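Skedevstead Summer Robotics
Unit 4 handout: Two arms, one pile of washing
Notes by Kendra Fraser, with corrections by Audrey-Anne Arsenault (and a few corrections to the corrections)

Before you start

Read this the evening before. We can tell when you haven't, usually by the noise.

Units 1 to 3 dealt with rigid objects. A block has a position, an angle and the decency to keep them. Cloth has neither, or has thousands of each depending on who you ask, and Praditov will ask you in the August viva. Bring an answer you can defend for two minutes without using the word "complex".

The task is folding. You will drive both arms by hand through the leader pair, record your attempts, train a policy on them and then stand back while it does to a garment whatever you taught it to do. Most groups find this educational in the way that hearing your own voice on an answering machine is educational.

4.1 The bench

Each group has the same layout: two arms on the front rail, a tan work surface, pale walls on three sides and a basket in the back right corner. The walls are there so that your policy learns about cloth. Last year's groups worked without them, and one very capable model learned to recognise Räsänen's jumper.

Leave the basket where it is. If you shift it to get more elbow room, your recordings from before and after the shift belong to different worlds, and you will have to throw one world away.

Check the cables before powering up. They need enough slack for the wrist to turn fully, and they should hang clear of the elbow. A cable that catches halfway through a fold will be learned as part of the fold.

4.2 Where to begin a recording

Start from a mess. Groups like to lay the garment out nicely first, which produces a policy that can fold anything provided a human has already done the hard half. Pick the thing up, drop it, and accept what you get. If it lands looking tidy, drop it again. 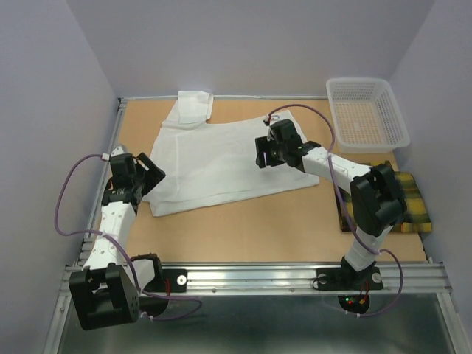 The first job is finding two points worth holding. Corners are good. Hems are acceptable. The middle of a sleeve is tempting because it is nearly always on top, and it will get you nowhere in a hurry. When no corner is showing, use one arm to drag the top layer aside and the other to take whatever appears. Agree on this before you record. If one partner drags and the other flings, the policy averages the two of you and does something neither of you would own up to.

Open the grippers well before you descend. Come down at a shallow angle and let the lower finger slide along the surface. Coming straight down presses the fabric into the board, where it stays, and then you come up holding air with great confidence.

4.3 How many, and how good

The pass mark requires 100 usable recordings per group. The better groups in the last round handed in nearly 300, and the best group of all handed in 72 with a polite note, which caused a long argument in the staff room about what "requires" means. For the present course it means 100.

Usable means:

The garment starts in a mess and ends folded.
Both arms are back at rest before you stop recording.
No hand enters the workspace at any point, including to "just nudge it".
A fumble followed by a recovery is allowed, and we would like to see several.

That last item surprises people. If every recording is faultless, the policy has never seen a dropped corner and has no idea what one is for. It will carry on folding the space where the corner used to be. Keep your honest mistakes. Please do not perform mistakes on purpose. Audrey-Anne has watched a lot of these and says the acting is poor.

4.4 The fold itself

Work in this order unless you have a reason, and write the reason down.

1. Take two corners along one long edge and lift both arms together. Together means together. The leader arms will let you race each other, and the loser gets a twist in the cloth.

2. Draw the garment out until the edge is straight, then lower it. Do not pull it taut. The grippers are stronger than the stitching, as the lab's original Skesten tea towel could tell you if there were more of it.

3. Bring the far side over the near side. Let go low down. A release from any height gives the top layer time to form its own opinion.

4. Square up the ends with the fingers closed, using small pushes. Stop when it is good enough. You will be tempted to go on, and every extra push adds length to the recording and teaches the policy to fuss. 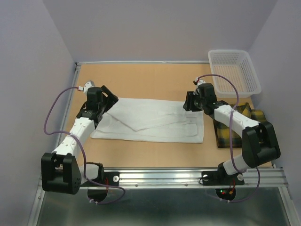
4.5 Training and the first run

Training takes most of the night on the shared machine. Put your group name on the job. In the last round 22 jobs were called "final" and we were not able to return all of them to their parents.

For the first run, one of you holds the stop button and does nothing else. Run ten trials from ten different messes and score each one before starting the next, since memory improves remarkably over lunch.

Hand in

Your recordings, your ten scores including the bad ones, and one page on the most interesting failure. "It didn't work" is a title. We would like the page as well.

Leave the power off and the leader arms in their cradles. The room is locked at 6 pm.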